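Gromemum Furniture Support
Ticket: corner sofa, chaise section moves away from the main seat
Product: Trorel corner sofa, beige
Delivered to: Botumport, flat with balcony
Status: Closed

Customer, first message

The sofa came in October and I put it together the same evening. The chaise slides away from the other seat section when anyone sits down on it. By the end of a film there is a gap wide enough to lose a remote control in. I push it back and it does the same again the next day. The floor is smooth and hard, with no rug.

The second problem is the backrest on the chaise. It leans back further than the others and knocks when I rest my head on it. I would like to know if parts are missing or if I have done something wrong.

Support, reply

Thank you for the details. The two sections are held together by a pair of metal brackets under the seats. One half of each bracket is fitted at the factory and the other half is in the bag with the feet. Please check the following:

Tip the chaise forward and look for the brackets on the side that meets the main seat.
Check that both halves face the same way, with the open end upwards.
Lift the chaise and lower it straight down on to the other section. Pushing it in from the side will not engage the bracket.
Try to pull the sections apart by hand from the front.

For the backrest, please tell us whether the knock comes from low down, where it meets the seat, or from the seam halfway up.

Customer

Brackets are there. One was upside down, which was my mistake, as the drawing in the leaflet is small. I turned it round and lowered the chaise as you said. The front corner now holds. The back corner still opens when someone sits near the window end.

The knock is from low down. I took the throw pillow off and tried it again and it made no difference. 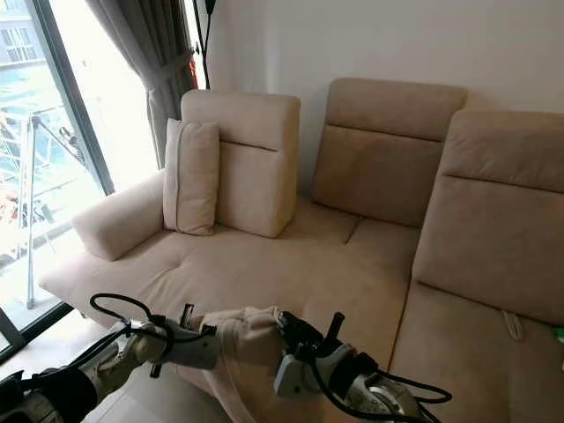 I should add that the sofa is hard up against the wall, and I did wonder if the wall was pushing the middle section forward. There is no skirting board heater or anything of that sort behind it. I can move it out if that helps, but I don't have much space to play with on the balcony side.

Support, reply

Please move the whole sofa 9 cm away from the wall and repeat the test. If the back corner then stays closed, the wall is the cause. If it still opens, look at the feet on the chaise. They screw in and out, and a foot that is too low will lift the bracket off its catch.

The backrest slides on to two upright posts. Hold it at the bottom, lift it clear, and check that both posts are tight. They need a firm turn with the larger of the two hex keys.

Customer

Moved it out. No change, so I put it back.

Feet next. The one at the back of the chaise was several turns lower than the rest. I screwed it in until it matched and sat down hard on the chaise a few times. Both corners stay shut.

Backrest: left post was loose, right post was fine. Tightened it. The knock has gone but the backrest still leans a little more than the middle one — not enough to bother me.

One more question. Can the seat covers come off for washing? I can't find a zip.

Support, reply

The seat covers on this model are fixed. Vacuum with the soft brush and use a barely damp white cloth on marks. The cover on the throw pillow should not be machine washed either.

Please check the posts and feet again after 18 days, as the padding settles and the screws can ease off.

Customer

Checked as asked. One post took a quarter turn, the feet had not moved. No gap. You can close this.

Internal note

Cause: bracket half inverted, rear chaise foot too low, left backrest post loose. No parts sent. Asked for the bracket drawing in the leaflet to be made larger — same request is open on the Saarinen ticket.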